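水切りラックと洗いもの置き場の使い方調査 参加者募集

先にお断りしておくと、家事が楽になる方法をお教えする会ではありません。「置くだけで台所が片づく」という商品や記事を、私たちはずいぶん読みました。読んだうえで、あまり信じていません。水切りラックを買い替えた人の台所が本当に変わったのかどうか、確かめた資料が手元にほとんどないのです。それで自分たちで調べることにしました。

調査の名前は「Clovmont 台所調査」といいます。家事用品の比較記事を書いている編集室Adleyが企画し、会場は編集室の二階にある調理室Astgateを使います。担当はMenaka Munasingheです。集計と聞き取りの記録はAngeliki Mitsotakis-Vlachouが受け持ちます。メーカーからの協賛は受けていません。話は二件ありましたが、二件とも「使いやすさが伝わる結果」を希望されたので断りました。

お願いしたいこと

食器を洗い、水切りラックに置き、ふだんどおりに片づけてください。皿を立てるか寝かせるか、ラックに入れるか台に直接置くか、こちらからは指示しません。きれいに並べようとがんばる必要もありません。むしろ困ります。前回の予備調査では、見られていると思ったとたんに皿を大きさ順に並べはじめる方が何人もいて、その分の記録は使いものになりませんでした。

当日は白い台の上に、黒いワイヤーのかごと受け皿を組み合わせたラックを置いて進めます。
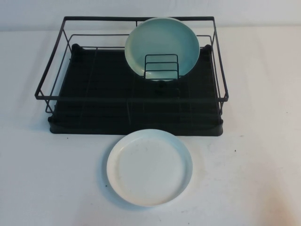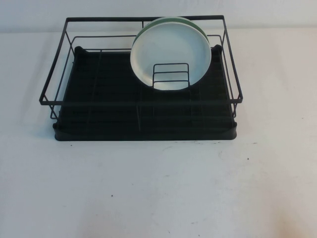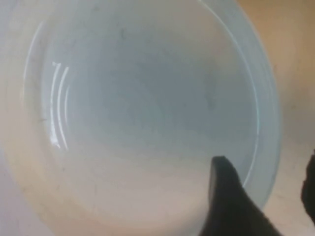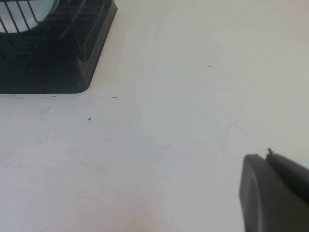 作業のあとで聞き取りをします。そこで置いた、なぜそこに置いたのか、という話が中心です。「なんとなく」という答えで結構です。もっともらしい理由をあとから付けていただくより、なんとなくのままのほうが役に立ちます。

聞き取りの項目は次のとおりです。
・家で使っている水切りラックの形と、それを選んだいきさつ
・受け皿を洗う頻度(洗っていない方は、そのままお答えください)
・コップの置き場所
・ラックを食器棚の代わりに使っているかどうか
・ラックをやめて布巾だけにしたことがある方は、やめた理由と戻した理由

最後の項目は特に聞きたいところです。「ラックを捨てたら台所が広くなった」という体験談はよく見かけますが、その後どうなったかまで書いてあるものはめったにありません。半年後にまた買った、という方がいたら、ぜひ来てください。

応募できる方

・自宅で食器を手で洗っている方。食洗機と併用でもかまいません
・家事の得意不得意は問いません
・立ったままの作業ができる方。椅子が必要な場合は申込時にお知らせください
・日本語で聞き取りに答えられる方

収納や整理の資格をお持ちの方も応募できますが、資格の有無で扱いは変わりません。家庭用品のメーカー、販売会社にお勤めの方はご遠慮ください。ご家族がお勤めの場合は、申込時に書いていただければこちらで判断します。

人数と時間

募集は40名です。お一人の拘束時間は2時間で、作業と聞き取りの両方を含みます。早く終わればその時点でお帰りいただけますし、その場合も謝礼は減りません。組になっての参加はできません。ご夫婦や同居の方が別々に応募されるのはかまいませんが、作業は必ず一人ずつ行います。横から「いつもそこに置かないでしょう」と言われると、調査になりませんので。

謝礼

現金で当日お渡しします。金額は日程の確定後、承諾をいただく前に文書でお知らせします。交通費は実費を別にお支払いします。商品券やポイントでの支払いはしません。試供品もありません。「お礼に新しいラックを差し上げます」という調査に参加したことのある方がいたのですが、その方はもらったラックを一度も使っていないそうです。

記録の扱い

作業中の手元と台の上を記録します。お名前と記録は別々に保管し、記事に使うときはお名前を出しません。承諾のあとで気が変わった場合は、記事の公開前であれば取り下げられます。理由は聞きません。記録を広告に使うことはなく、他社に売ることもありません。口約束では信用できないという方には、申込前に同意書の文面をお送りします。読んでからやめていただいて結構です。

結果について

集計表は、期待はずれの結果でもそのまま出します。4月に出した前の報告「Nigatu布巾比較」では、どの布巾を使っても片づけの時間にはっきりした差が出ませんでした。つまらないという感想をたくさんいただきましたが、差がないものを差があるように書くわけにはいきません。今回も同じことになるかもしれません。参加された方には、公開前の集計表をお送りします。おかしいと思った箇所は指摘してください。直すべきところは直し、直さない場合はその理由をお返事します。

申込方法

編集室Adleyの受付窓口に、次のことを書いてお申し込みください。整理番号756の募集を見た、と添えていただけると助かります。
・お名前と連絡先
・ふだん食器を洗う時間帯
・家のラックについて一言(持っていない方は「なし」)
・椅子の要否、その他の配慮が必要なこと

意気込みや志望動機は不要です。書かれていても選考には使いません。応募が多い場合は抽選とし、外れた方にもご連絡します。

締切は2026年5月20日、当日の到着分まで受け付けます。内容についての質問はMunasingheあてにお願いします。どのラックを買えばよいかというご相談には、今のところお答えできる材料がありません。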